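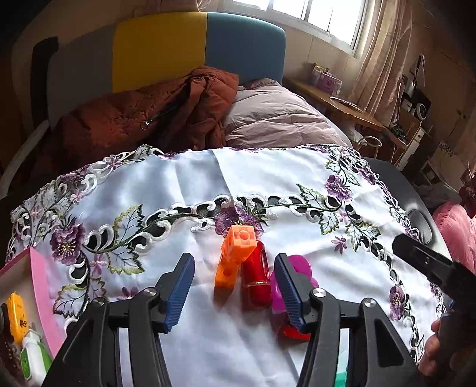 Can second-hand plastic toys go in the dishwasher?

Hard, solid plastic usually survives on the upper rack with a cool programme, but for mixed toys of unknown age I recommend to wash by hand, in a bowl.

Fillov Household Pages
How to clean a bag of second-hand plastic toys
Posted 10/06/2019 — read 1288 times

I buy most of our toys at the Arkerwood charity shop, where they are sold in closed bags. You pay for the bag and you discover at home what is inside. I have made several mistakes with these bags, among them one melted duck, so I write down the method which I use now.

What you need

A washing-up bowl that holds six litres or more
Mild washing-up liquid (I use Jorel, any will do)
An old soft toothbrush
Cotton buds
White vinegar
Two large towels, old ones
A colander or a net bag for the smallest pieces

Step 1. Sort before any water

Empty the bag on a towel, in good light. Put on one side everything with a battery door, a sound button, a paper sticker or fabric hair. These must not go in the bowl. Open the battery doors now with a small screwdriver. If you see a white or green crust inside, put on gloves before you touch it.

Look also for cracks and sharp edges. I press each piece gently between the fingers and listen. A cracked piece makes a small dry noise. I throw such pieces away without discussion, also when it is a pretty one.

If there is a child under three years in the house, take out everything small enough to be swallowed and store it somewhere high. I do this before the washing and then once more after it.

Step 2. First rinse

Rinse the pieces in lukewarm water without soap. Very hot water is not necessary, and thin plastic can lose its form in it. Put small pieces in the colander first, because the drain of the sink takes them very quickly.

Step 3. The soap bath

Fill the bowl with warm water, as warm as your hands find pleasant, and add a small spoon of washing-up liquid. Leave the toys inside for 14 minutes. I came to this number only because my kitchen timer was once left on it, and the result was good. Turn the toys one time in the middle.

Light colours and dark colours can go together. I had a fear that red would stain the white, as with clothes, but with hard plastic I have never seen it. Soft rubber toys are another matter — these I wash separately.

Step 4. Brushing

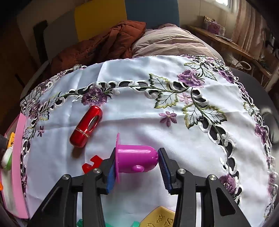 Most of the dirt that is left after the bath sits in grooves and corners, and for this the toothbrush is better than any sponge. Wet the brush, take one small drop of liquid and make little circles. Do not press hard on shiny surfaces, they become dull. On a smooth piece such as the magenta one, I wipe the body with only a soft cloth and keep the brush for the end with the little notches and bumps. The thin rim gets a cotton bud along its edge. After this, rinse the brush well before you take the next toy, otherwise you carry the dirt from one to the other.

Building bricks need more patience. Hold each one under the tap and brush between the studs, then turn it and do the inside. If you have a whole bucket of them, close them in a net bag and move the bag up and down in the soapy water for some minutes. It is not so perfect but the evening is saved.

Step 5. Pen marks, glue and smell

Price stickers come off with a little cooking oil. Leave it for half an hour, rub with the thumb, then wash again with soap. Felt pen sometimes goes away with surgical spirit on a cotton bud, but try it first on a hidden place, as it can make clear plastic cloudy. Ballpoint I did not yet manage to remove completely.

For a cellar smell, mix one part of vinegar with three parts of water and leave the toys in it for an hour. Never mix vinegar with bleach. Rinse two times afterwards.

Step 6. Drying

Shake every piece over the sink. Bath toys with a hole must be squeezed until no more water comes. Put cups and bottles with the opening down, on the second towel, and turn them after some hours. I leave everything overnight near a window which is a little open, but not on the radiator — there I lost the duck.

Before you close the toys in a box, look again inside the hollow ones. In February, when my kitchen in Lockyer Street is cold, they need two nights.

Toys with batteries

Wipe them with a cloth that is damp, not dripping. The crust in a battery compartment can be loosened with a cotton bud and a little vinegar, used very sparingly. Let it dry for one full day with the door open and put new batteries only then. If the toy still does not speak, maybe it is for the best.

How often to repeat

After the first big wash, I repeat only the soap bath, when visitors with small children were here or when somebody had a cold. The box where the toys live should be washed too. I forgot this for a long time.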